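8/1/22

Up before the alarm. Toast, the last of the plum jam, then the bus out to Wellaslow, because the hall closet has to be dealt with this month and I said I would look at pegboards before buying one. The bus was late and I stood next to a man eating an entire rotisserie chicken out of the bag. Fare has gone up again.

The closet, for the record: it is 38 inches wide and deep enough to lose things in. All the hand tools are in two paint buckets on the floor. To get a screwdriver out I have to take out everything on top of it, and half the time I go get a butter knife. Last week I cut the back of my thumb on the drywall saw, reaching in without the light on. It has nearly closed up. That was when I decided on a board.

So, Hevia. They have the tool aisle at the back now, past the plumbing. The display I wanted to see was white pegboard on a gray stand, with the small holes in even rows and a few things hung up on it. I spent longer in front of it than I meant to.
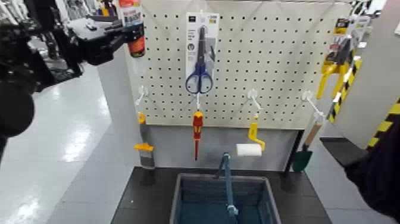 I had been thinking of brown hardboard, the kind my father had, but white would be better in a closet with one weak bulb. I might be able to see what I'm reaching for. The black holes make it look a bit like a cracker, which I don't mind.

What I liked was how few things were on it. One hook, one tool, and some space between. At home I would fill every hole by the end of the first day. I tried to picture my own tools there and got as far as the hammer, the two good screwdrivers and the putty knife before I started wondering how many of the others I use. There are three tape measures in the buckets. One of them doesn't lock.

The scissors were still on their card. Blue handles, long dark blades. I need scissors for the kitchen drawer, the old pair having gone loose at the screw, but I didn't get any. I came for the board and I was trying to be strict.

Lunch was a cheese roll on the bench outside. Wind picked up. Wrote down what I could remember from the aisle on the back of the bus ticket:

- white, not brown
- leave a gap behind so the hooks go in
- long things at the sides
- roller needs room to swing
- ask about screws for plaster

The roller is the awkward one. It sticks out sideways and takes up the space of three other tools. In the closet it lives on the shelf in a bread bag, and the bag falls down whenever I move the vacuum. On a hook by its handle it would be fine, as long as nothing hangs close beside it. The trowel should go at the end for the same reason, and so I can grab it on the way out to the back step. I keep leaving mine in the big pot with the rosemary, where it rusts.

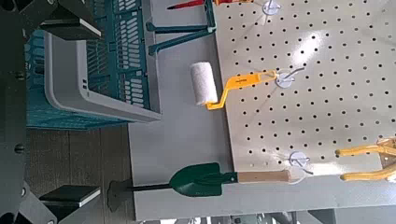
*Page 77*

Ran out of room on the last page. New page, same evening.

I like the wire hooks with the round white base. The ones on my father's board were bare metal and came out every time you lifted a tool off. You would hear them drop behind the workbench and that was the end of them. I don't know yet if the round kind stay put any better, but I would like to find out. A pack of 14 should do me for a start, with a few left over.

The trowel at Hevia had a light wooden handle and a green blade. Nicer than mine. I am not buying a trowel.

Came home on the early bus and emptied both buckets onto newspaper in the hall. Sorted until it got dark. One pile to hang, one for the box under the stairs, one to give away. The give-away pile has 6 paintbrushes gone stiff, so part of that is really trash. Found the small level I accused the Kováčik delivery people of walking off with when they brought the washer. It was under the sandpaper the whole time. I never said it to them directly, only to myself, but I feel bad about it anyway.

Measured the back wall of the closet again and got a different number from last time, a quarter inch less. The wall probably leans. I will measure at the top and the bottom tomorrow and go by the smaller one.

Griltisness still has my drill in for repair. They said October when I called, and I told them that was too long, so now they are going to look and call me back. Without it the board stays in the hall - unless I borrow one, and I don't like borrowing drills.

Soup for supper. Thumb is fine. The newspaper and the piles are still on the floor and I have to step over them to get to bed.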